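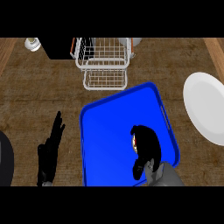

Slide 1: white wire dish rack on a worn wooden surface (render)

By Chinyere Onuoha, November
Last updated 4:10 pm

Open with the claim: handwashing saves water. Says who? Pause.

Janomden survey: 893 households asked, 148 replied. Self-reported, so I don't trust it much. Say so.

Pudlow leaflet says 12 gallons a load. Full load or half? It doesn't say. Ask the room how they rinse.

Skip Wata's chart if short on time. Take questions.

369 shares | 12 comments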